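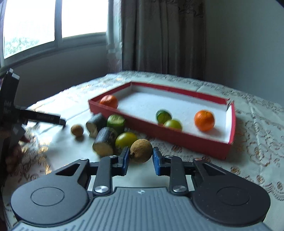 Page last changed: September

Speaker notes, Derport talk. Slot is 24 minutes and the chair has a bell.

Slide 1. Leave the picture up while people find seats. Say good morning. Say that this is the glamorous end of machine learning, and point at the tablecloth.

Slide 2. What we do at Ernthorpe. Someone holds the gripper, picks up a piece of fruit, puts it in the red lid, and does it again. We have 1476 goes recorded so far. Pause here – last time a man at the front wrote the number down and then looked sorry for us.

Slide 3. Why fruit. Oranges are easy and teach the model very little. The small brown fuzzy one between the blue fingers is worth ten of them. Limes sit somewhere in the middle. Don't get drawn into what counts as a lime.

Slide 4. What we threw away. 161 goes, mostly mine. I was too quick, and Orkex learned to snatch. It learns bad manners much faster than good ones. Mention slowing down near the fruit, opening the fingers wide before you arrive, and moving things between goes so it can't just memorise the table.

Slide 5. Lace. Idahosa was trained on a plain white desk and went to pieces over a floral pattern. We now use real tables in real rooms, with daylight coming in.

Slide 6. Next: 200 more goes, different cloth. Take questions. If asked about bananas, say we're looking into it.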